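3. What I mean by a full shelf

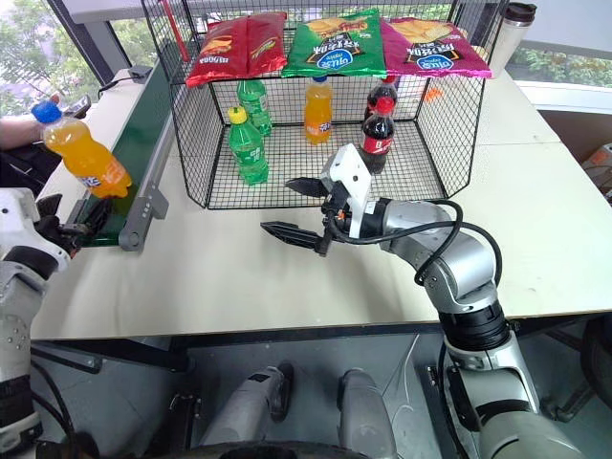
I should say up front that I came to this topic as somebody who buys a lot of snacks, and only later as somebody who studies small shops. When I started the Tallport work I had a tidy idea in my head of what "stocked" meant. A rack was stocked or it wasn't. Then I spent a February going in and out of little stores with a notebook, and the idea fell apart in the first week (my notes from those days are mostly arrows and question marks).

The trouble is that chips and soda are such different things to put on a rack. A bottle has a footprint. It stands up, it takes its circle of space, and you can see right away whether another one will go in next to it. A bag of chips is mostly air and it has opinions! You lay it down and it spreads, you push it back and it comes forward again, and two bags of the same flavor never seem to want the same amount of room. So when a shopkeeper told me her top shelf was full and the one next door told me his was half empty, I'd go and look and find pretty much the same shelf in both places.

Figure 2. Small wire rack with chip bags on the upper shelf and bottled soda on the base. Note the lower edges of the bags, which hang slightly over the front of the shelf.

That overhang turned out to be the thing I cared about most. In Figure 2 the bags lie in a row along the top, red at the left, green in the middle, magenta at the right, and their lower edges come forward past the shelf. Look at the orange soda standing in the center, toward the back: its blue cap only just shows under the green bag. One of the green bottles has its top partly covered by the red packaging too. If you shop by cap color, and plenty of people I talked to do (red for cola, done), a drooping bag can hide the one thing you were scanning for. I've started calling this "shade" in my notes, and I'll use the word from here on. A bottle is in shade when something on the shelf over it covers any part of its top, as seen by a person standing in front of the rack.

Colas do fine with a bit of shade, I think. The front one in the figure has a red cap and a red label with white markings, and you'd know it from across a store. It's also standing in front of a second cola, so whoever takes the front one finds the next one right there. I love that arrangement and I'd defend it against anybody. The orange soda has a different problem, at least when it sits in the back. You still get the color of the drink, which helps, but the cap and the label are doing less work for it than they could.

I asked shoppers about this. We had 274 answers on the paper form and 200 of them were complete enough to use, and I read every one of them at my kitchen table. The questions were simple: what did you come in for, did you find it, what did you look for first. I left the form at 11 stores, and the owners were nicer about it than I had any right to expect. One store on Krūmiņa Street taped it to the counter with so much tape that I had to leave the last sheet behind.

What the forms gave me was a way of talking about fullness that doesn't depend on counting. I now score a rack on three questions. Can you see the cap? Can you see enough of the label to name the drink? Could you take the front item without moving anything else? A rack can be crammed and score well, and it can be nearly bare and score badly if the bags have slumped. The Kokel guide, which I used for my first drafts, treats the shelf and the base as separate units and scores each one alone. I don't, and shade is the reason. The top shelf happens to the bottom one.

A word on the rack itself. Wire mesh is the friendliest material for this kind of work, because light gets in and you can catch a bit of color through the side. The Drilteck display we tried early on had solid sides, and I kept crouching down to see what was in the back (my knees were against it by the second day). For mesh racks I count a product as visible only from the front, even when I can see a patch of it through a side panel. Shoppers don't peek through the sides much, and the 8 who told me they did were all looking for the price.

Section 4 goes through the scores store by store, starting with the racks nearest the register.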